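Wiping down a white vanity top: what are you all using?

Forum > Cleaning & Upkeep > Bathrooms

paddlefoot_jen wrote:

OK so I finally have a white ceramic top in the bathroom and I have turned into a person who looks at it sideways in the light. Every time I clean it there's a film. Cloth, spray, wipe, film. The flat part next to the basin is the worst, and the back corner where the water sits. 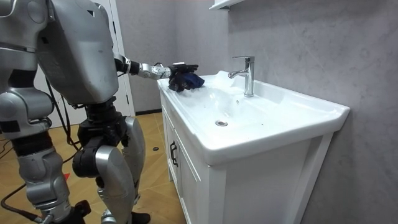 Ploverine replied:

Film is nearly always too much product. I'd bet you're spraying until it runs. Try one squirt on the cloth, nothing on the ceramic, and go over it again with plain water. I fought this for months in my old place in Parkstead and I was the problem the whole time.

grout_expectations replied:

Agree on the product, but what water do you have? If it's hard, you can use no spray whatsoever and still get a haze. Mine comes back overnight. I keep a little bottle of white vinegar and water under the sink and do the top twice a week, then rinse.

Kalevi Juntunen replied:

Please be careful with the vinegar advice. Fine on glazed ceramic, yes, but it will eat the grout line and it will absolutely wreck a stone backsplash. I lost a strip of marble that way, dull as chalk, and there is no fixing it short of having somebody come and polish it.

grout_expectations replied:

She said ceramic. I said ceramic. I'm not telling anyone to pour it on marble.

Kalevi Juntunen replied:

And people find these threads years later and read half a post. I was one of them!

paddlefoot_jen replied:

No marble here, you two can relax :) The wall behind is just paint. Water is hard, the kettle looks like a cave. And Ploverine, yes, guilty, I spray like I'm putting out a fire.

What about cloths? I've been using whatever comes out of the rag bag, mostly old T-shirts, and I wonder if I'm just moving the gunk from one end to the other.

oldsoapdish replied:

Old T-shirts are fine for dust and lousy for soap scum. They get soaked and then they smear. Get some microfiber, fold it in four, and flip to a clean side when the first one is loaded. I see so many people bunch the cloth up in a ball and scrub with the same wet lump from start to finish.

Ploverine replied:

I'm a buncher and I'll stand by it. You can't get a folded cloth into the back corner or in behind the faucet. Bunch for corners, fold for the flat parts.

oldsoapdish replied:

Fine, I'll give you the corners.

mrs_tallboy replied:

Can I put in a word against microfiber? I had 7 of them and they all turned into grease magnets because I washed them with fabric softener (my fault, the label was right there). After that they just skated over the water. I went back to plain cotton, the flat kind you'd dry glasses with, and my counter looks better than it ever did. Also they don't grab at the dry skin on my fingers, ugh, that feeling.

grout_expectations replied:

Softener kills them, yep. Hot wash, a bit of detergent, no softener, no dryer sheets. If they're already coated sometimes a couple of hot washes with nothing in the machine will bring them back.

mrs_tallboy replied:

Tried it. They smelled better and still skated.

hinge_and_bracket replied:

Does color matter to anybody? I'd always go white or pale on a white counter. I had a cheap navy cloth bleed on me and it left a blue smudge on the caulk that is there to this day. The ceramic was fine, it came straight off, but the caulk drank it up.

paddlefoot_jen replied:

Oh no, I never even thought about the caulk. Mine is new and very white and I love it.

oldsoapdish replied:

Wash anything dark on its own a few times before you use it and you'll be OK. I like dark ones for the bathroom because makeup and toothpaste don't leave them looking sad.

Kalevi Juntunen replied:

Toothpaste is the real enemy here. It dries like cement along the edge of the basin. Lay a wet cloth on it, go do something else for 3 minutes, come back and it wipes off. Please don't use the green scratchy pads. You won't see the damage at first, and then one evening you turn on the mirror light and there it is.

Ploverine replied:

On that we agree. A plastic loyalty card works for the stubborn bits too, held nearly flat.

tinroofmo replied:

My sister swears by a spray called Tramurance, she brought me a bottle in June and it smelled so strong of fake lemon that I had to open the window. Cleaned OK. No better than dish soap that I could tell, and I had to rinse it 2 times to stop it feeling tacky.

mrs_tallboy replied:

Dish soap! One drop in a bowl of warm water. That's all I use. Wipe, wipe again with a rinsed cloth, then dry it. The drying is where the shine comes from, and I know everyone skips it.

grout_expectations replied:

Still say she needs something acidic once in a while with water like that. Soap won't touch limescale.

mrs_tallboy replied:

If you dry it every day you don't get limescale.

grout_expectations replied:

Who is drying their sink every day??

mrs_tallboy replied:

Me. After I brush my teeth at night. It takes no time.

paddlefoot_jen replied:

Update! Did the one drop of dish soap, rinsed, then dried it with a flat cotton towel, and the film is gone from the flat part. The back corner still has a chalky line, so I'm going to try the vinegar there and keep it off the caulk. Will report back if I ruin anything.

hinge_and_bracket replied:

Put the vinegar on a cotton swab and you can run it right along the line without getting it anywhere else.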